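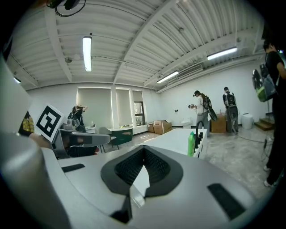 Wipe the pads first

Home Essays Bench Notes Archive Subscribe

I love the first half hour of a collection day, before any useful data exists. Lids come off, batteries go in, and for a little while everyone in the room is a mechanic. I think it's the best part of the job, and I also think most teams rush it terribly.

My case rests on the Vollow grippers we use at Trustthorpe. They're hand-held, they come in pairs, and a person wears the rest of the kit on their back. People who come to us from big fixed arms tend to treat them as toys. They want to pick one up and go! But a fixed arm sits bolted to the same plate all year, and a hand-held gripper gets swung, knocked against taps and put down on tiles. It deserves more care than the arm ever did.

So I am a fierce believer in the slow start. Clean the pads, open and close the jaws fully, and look at the fingers from the side to see that they meet. Then do the marker cubes. A cube that has shifted by 2 millimetres will still look perfectly fine to you, and it will quietly spoil everything you record until lunch. We put a witness line of paint across the base of each one, an idea pinched from the Sudley workshop, and I'd fit it to every cube in the country if they'd let me.

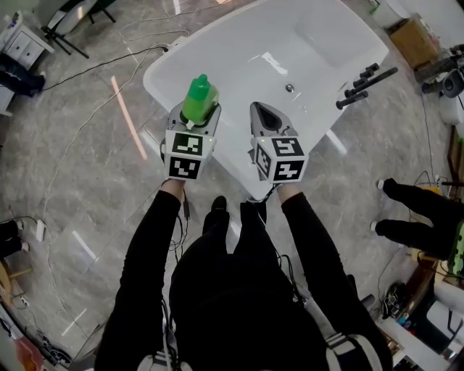

Left gripper on the bottle, right gripper free, over the bath.

Next comes the bit I enjoy most, the trial grasp. Laryea, who service our kit, suggest 33 closes on a test block. I'd sooner use something from the job itself. A plastic bottle is wonderful for this — it's smooth, it gives a little, and a tired pad shows itself very quickly. Do it standing where you'll be working, with the harness on, as cables behave differently once you lean over.

Then there are the pads themselves. We change ours at 500 grasps, worn or not, and I've been told more than once that this is wasteful. I don't agree. A pad is a cheap, simple part, and it's the only bit of the machine that touches the world. Why would you run it to the end of its life?
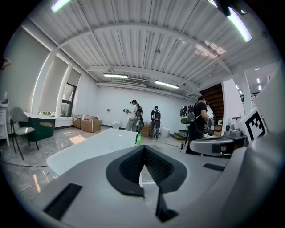
The pad and its mesh lining, seen from the gripper's own camera.

Yes, all of this takes time. A full check of every set cost us 80 minutes when we began in July, and it's a good deal quicker now. I'd still defend the 80. People learned their own grippers in that time, down to the feel of a stiff jaw, and they now bring me faults I would have missed. Give your crew the half hour, and a clean cloth each.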